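February, 7:40 am

Glue test, round two. Picking up from Refilwe's notes on the hide glue batch, which were good but stop halfway down the page.

Soaked the granules overnight in cold water, jar with the lid on. Swelled up nicely, no dry core. Into the pot at low heat. Took longer than I wanted to come up, the shop was freezing and the thermostat on that pot is slow to do anything. Weighed out 100 g dry this time so we can compare with the last lot.

8:30 – first joints. Long grain to long grain, maple on maple, faces straight off the plane, no sanding. Rubbed joints, no clamps. Five of them. Grabbed quick, maybe too quick. The second one I shifted after it had started to gel and I'm marking it suspect, pencil X on the end grain. Don't break that one and then tell me the glue is weak.

Warmed the rest of the pieces on the radiator shelf before gluing. Huge difference. Open time goes from nothing to enough to get the thing lined up. Should have done this from the start, it's in Tshepo's old notes in block capitals and I still didn't.

Consistency: runs off the brush in a thin string and doesn't break into drops. If it drips like water its too thin, if it sits on the brush its been in the pot too long. Added a splash of hot water at 9:15 and stirred for a good while before using again.
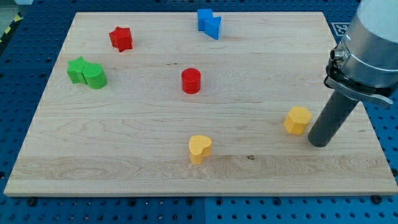

How long before a rubbed joint can be planed? Leave it overnight; Ruan has gone sooner on small stuff but the seam sank a little as it dried out and he had to flatten it again.

Clamped set after that. Same maple, plus a few in the beech offcuts from Vamcombe. Light pressure only. Ruan leans on the clamps like he's jacking up a truck and squeezes the joint dry, then we get a failure that says nothing about the glue. Have written LIGHT on the tape.

End grain: sized first with thinned glue, let it soak in, scraped, then glued as normal. Three sized, three not. I expect the unsized ones to fall apart in the hand but we said we'd do it so its done.

Cleanup is the best part of this stuff. Warm rag, gone. The yellow glue ones from the earlier round still have a smear along the line that won't take stain, Seren showed me under the lamp and you can see it from across the bench.

11:00 – broke the first of last week's joints in the vise with the mallet. Wood failed, glue line held, on four out of five. Fifth let go clean along the line. Looked at the faces and one has a shiny patch with no glue transferred at all, so starved or chilled, can't tell which. Chilled is my bet. Kept both halves in the tray.

Smell is getting comments from upstairs. Pot wasn't scorched, I checked, it just smells like that. Tâm asked if we could run it with the back door open, and then the pieces go cold again, so no. Fan on low pointing away from the bench seems ok for now.

Batch number on the bag is 704. Write it on everyting please. The last lot had no number and we've lost any way of telling whether the two bad joints were the bag or us.

To do:

- break today's set, rubbed ones first, after two nights
- keep a jar of the leftover in the fridge, label it, NOT the lunch shelf
- humidity test, need the big plastic tub back from Seren
- order another bag, 2000 g if the price is the same as before
- ask Refilwe what ratio she used, her page says "usual"

Pot off 12:25, lid on, brush rinsed. Left the sized end grain pieces clamped under the window, don't move them.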